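Trindham Scale Model Society
Minutes of the ordinary meeting held on April 23, 2025

The chair, Emil Marti, opened the meeting and thanked everyone for turning out on such a wet evening. It was particularly nice to see several faces we had missed over the winter, and a warm welcome was given to two visitors from the Avlow club, who had brought a very good lemon cake with them.

Minutes of the February meeting were read and agreed, with one correction. The kit raffled that night was a Gloster Gladiator and should not have gone down as a Gauntlet. The secretary apologised to the winner, who has by now built it and was in no doubt as to which it was.

Money
The balance is healthy enough to pay for the hall through to the summer. Subscriptions stay at 24 pounds for the year, and a few members have still to pay theirs. The old display boards made 60 pounds when sold to the Avlow club, and our visitors confirmed that they are very happy with them.

Summer show
We had a long and cheerful discussion about the theme for the club table. Naval aircraft between the wars was the favourite, with Fleet Air Arm biplanes at one end and flying boats at the other, although a good case was also made for racing seaplanes, and it was agreed that a Supermarine S.6B could be squeezed in by anyone who has one finished. Models in 1/72 and 1/48 are both welcome, but please keep the two scales apart on the table – last year's muddle made a Fairey Flycatcher look as big as a Swordfish.

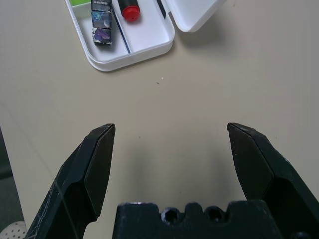 Table plans will be sent round once we hear from the organisers how much room we are getting. Anybody able to bring a car with a large boot is asked to speak to Emil, as the flying boats do not travel well on laps.

Group order
The Hustach resin floats for the Fairey IIIF are back in stock and we have been offered a club price if the order comes to 130 pounds or more. Those who have used them before spoke well of the fit, though the struts want careful straightening in warm water. Names and money to the secretary by the next meeting, please.

Talk
After tea we heard a most enjoyable talk on rigging biplanes, given by one of our longest-standing members. He showed us both stretchy thread and fine nylon line, and explained why he drills all his holes before painting, having done it the other way on a Hawker Nimrod back in 2000 and regretted it ever since. Questions went on so long that the kettle had to be filled again. A vote of thanks was passed with much applause.

Any other business
The Amundsen airbrush compressor is back from repair and may be borrowed again. Please empty the water trap before returning it.

It was asked whether the hall could be opened a little earlier for those who want to set up before the start. Emil will enquire.

The meeting closed with the raffle. Next month's talk will be on painting silver dope finishes.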